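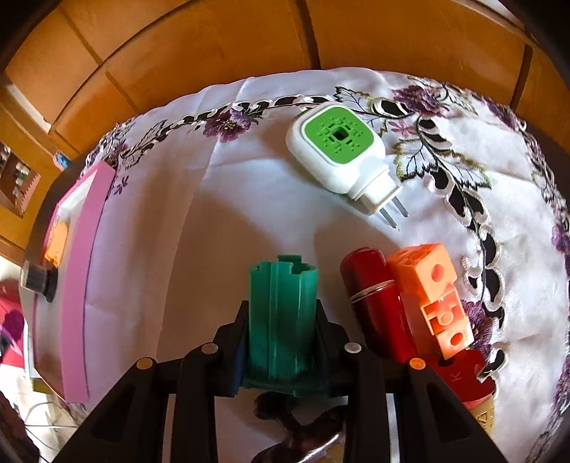 Filed under: Shop Notes / Dye Bench

Jan 20, 2021

Second try at the walnut brown for the Condinholm order. The first try came out the color of a wet cardboard box, and the client was kind enough to say "earthy."

Linen, 600 g dry weight, scoured last night in soda ash and left to soak because I forgot it. Rinsed until I got bored. Mordanted in alum for an hour at 65 C, or what the old thermometer calls 65. The new thermometer disagrees with it and I have decided to side with the old one, which has seniority.

Hulls are the last of the Vavside sack, picked up in June and stored badly. A bit of mold on top, scraped off. Strained twice through muslin, and there is still grit in the vat. If you find black specks on the Sriwong napkins, that is where they came from, and I would like to hear about it from you before I hear about it from them.

Timeline, such as it was:
In the bath mid-morning. Stirred every few minutes for the first half hour, then whenever I walked past.
Pulled a test strip before lunch: tan. A decent tan, if anyone had ordered tan.
Added 2 spoons of iron water. Went gray-brown at once, with a greenish cast I didn't care for.
Heat off, left it to sulk until 1448.
Out, squeezed, hung by the back door.

Wet, it looks like strong coffee. Everything looks like strong coffee wet, so I'm not writing to Condinholm until it has dried overnight and been washed once.

The Flirkora skeins went into the leftover bath. They took more color in twenty minutes than the linen did all morning. Wool is a show-off.

For next time: weigh the hulls. I keep writing this down. Also the lid of the big pot has rusted at the rim and is adding its own iron for free, which may explain the cardboard box. Either line it or count it as an ingredient.

Vat is still on the floor under the sink. Please don't rinse brushes in it. It isn't dirty water, it's inventory.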